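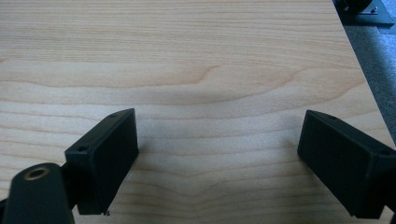
Calado Desk Top in Pale Wood - Four Months On
Reviewed by Obaidul Abeysekara

I should start by saying that I am not a quick buyer of furniture. My last desk came from my brother-in-law's loft and stayed with me through two house moves and a baby, so when it finally began to sag in the middle I gave myself permission to be fussy. I sent off for samples, I bored my wife silly with them over breakfast, and in February I ordered the Calado top from Hevham in the pale finish, with the Zevura legs bought separately (a bit cheaper that way, and you can choose the height).

The grain is what sold me and it is still what I like best. It runs in long bands from side to side, creamier strips and slightly darker tan ones taking turns, and then towards the middle the lines dip down into a wide, soft V and climb back up again. There's a gentle hump over on the left as well, which my daughter says is a whale. You get whatever pattern you're given, of course, so yours will be different, but I felt very lucky with mine! If you like your wood plain and straight you might want to see it in person before you pay.

It's a veneer, and I know some people turn their noses up at that. I did wonder myself. But the finish is smooth and matte and it doesn't throw the lamp back in my eyes the way the old varnished one did, and I sit at it most of the day marking coursework, so that matters to me a good deal more than what's underneath.

Putting it together
Fairly painless. The legs go on with bolts and the top has its holes ready drilled, though two of mine were tight and needed a bit of persuasion. Do it upside down on a blanket. The instruction sheet shows one person lifting the finished desk and I would ask that person to come round to my house and show me how - get somebody to help you.

Looking after it
I wipe it with a barely damp cloth on a Sunday evening and that's really all. Tea rings have come off so far, including one left overnight. I did try the Gidum wax that Hevham suggest at the checkout, on the underside first, and it made the surface a touch yellower than I wanted, so the tin has gone in the shed. Pencil rubs out nicely. Biro doesn't, quite, and there is a little blue tick near the back edge that I shall be living with.

Grumbles
The edges are crisper than I'd like under the forearms, and I've taken to wearing long sleeves. In strong daylight the colour can look rather washed out, so if your room is already very white you may find it a bit chilly. I've put a green lamp on mine and it helps no end. Delivery came a day late, with a very apologetic driver.

I paid 223 pounds for the top and 68 for the legs. Four and a half stars, the half lost to the sleeves.

Posted Wednesday, June 18, 2025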